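Clean fingers, honest numbers
Why one workshop rewrote its rules for hand-held grippers

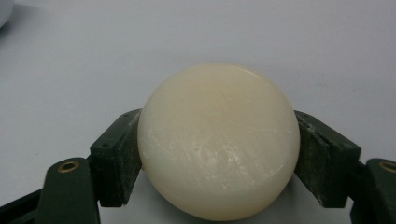
Robotics and Automation Desk

The gripper log at Wemgate is a spiral notebook tied to the bench with string. Every tool that leaves the rack gets a line in it: who took it, what it held, and what the fingers looked like when it came back. The last column was added in August, and it has caused more argument than the rest of the page put together.

Cayetano Cabello runs the handling group and wrote the rule. Fingers are inspected before a session and again after it. If there is residue on the contact faces, the operator writes it down before wiping anything off.

"People want to clean first," he says. "Then you've lost the information."

Powder on a finger can change how it holds. A pale dusting on dark green blocks is easy to spot, but the same powder on a light-coloured finger might sit there all week. Cabello's group now asks for dark contact parts wherever the load is pale, and light ones where it is dark.

The load gets the same treatment. A cream ball with a patch of fine crisscrossed scratches is a different test piece from a smooth one, and the rule says it must be logged that way. Scuffed pieces stay in use, with the worn area noted, and the operator records whether the fingers were placed on it or clear of it.

The full procedure runs to 2 pages. Grip trials are done in blocks of 30, with an inspection between blocks. After 1,000 closures the fingers come off and the threaded inserts in the links are checked for movement. A loose insert takes the tool out of service until it has been reset and signed for by a second person.

Carmela Campos, who audits test practice for Ridum, likes the paperwork less than the habit behind it. She has visited shops with thick binders and filthy tools. Her own preference is a short rule that a new operator can recite by the end of the first shift.

She also thinks the trial blocks are too long for waxy or chalky loads. Cabello disagrees, and the two have traded emails on it since winter. Gelell, which shares test pieces with Wemgate, has sided with Campos and inspects more often.

Where they all agree is on labelling. A result from a dusty grip and one from a clean grip can both be kept, provided nobody averages them together without saying so. The next revision of the procedure will put finger condition on the results sheet itself, beside the load, and the notebook will stay on its string for a while yet.

Contact the editors | © 2023 Perić Magazine | Back to top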